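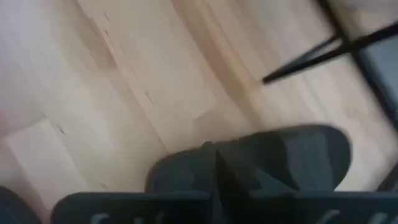

Start with the floor, Ronja Haugen tells every class on its first morning, and don't look up until you can say which way the boards run. It sounds like an odd way to begin a course on furnishing rooms. Most of us walk into a place and look straight at the sofa, the windows, the color of the walls. Try it her way once, though, and you'll be amazed at how much there is to read down there!

Chapter 2
Reading a Wood Floor

Words to know: plank, seam, knot, grain, tone, finish, glare, glide

A wood floor is the largest piece of wood in most homes, and everything else in the room stands on it. In Chapter 1 you drew a plan of a room you know well and marked the doors, windows and outlets. Keep that plan handy, because in this chapter you will fill in the big blank part in the middle.

Let's begin with color. Pale floors are often called "blond," and the name fits, but spend a few minutes with one and you will find cream, beige and honey all in the same few feet. One board can be a good deal warmer than the boards beside it. Wood comes from trees, trees grow differently, and even two boards from the same tree may take a finish in different ways. Some people sort their planks before laying them so that the tones blend. Others mix them on purpose, and I am firmly in that second group - an amber board among pale ones is a lovely thing to come across on a gray morning.

Next comes direction. Planks lead the eye. Boards that run the length of a narrow room make it feel longer still, while boards laid across it can make it feel wider. Boards set at a slant to the walls give a room a lively feeling, but they take more cutting and leave more waste at the edges. Remember that your own position matters too. Straight boards look slanted when you stand in a corner, so always check them against a wall before you draw them on your plan.

Then there is light. A floor near a window may show a patch of glare so bright that the wood color nearly disappears. Move two steps and the patch moves with you! The finish has a lot to do with this. A glossy finish throws light back strongly, and a matte one scatters it. When you choose a rug or a chair to go with a floor, look at the floor from several spots and at more than one time of day.

Now for the furniture. Thin black metal legs stand out sharply against pale wood, almost like lines drawn in ink, and they leave plenty of floor showing. Thick wooden legs in a matching tone do the opposite and settle quietly into the boards. Both can be beautiful. What they share is a small area at the bottom where all the weight comes down, and a narrow leg tip can dent soft wood surprisingly fast. Felt pads or plastic glides will help. Check them in March, once the grit of winter has worked its way indoors, and replace any that feel rough under your thumb.

Trinity Lindgren, who read an early draft of this chapter, asked me to say more about seams and knots, and she was right. Small dark marks worry people. Many are knots or short streaks in the grain, and they will be there as long as the board is. Thin lines between planks are seams, which open a little in dry months and close again when the air turns damp. Learn to tell these from scratches and stains before you reach for a cleaner or a sander.

Activity 2.1
Choose a wood floor at home or at school. Mark off a square 24 inches on each side with painter's tape. Draw every seam and knot inside it, then color the boards using at least three shades. Write one sentence on where the light comes from. Trade drawings with a partner and see whether your partner can find your square. Peel the tape up slowly when you finish.

In Section 2.1 we go down another layer and look at how planks are joined.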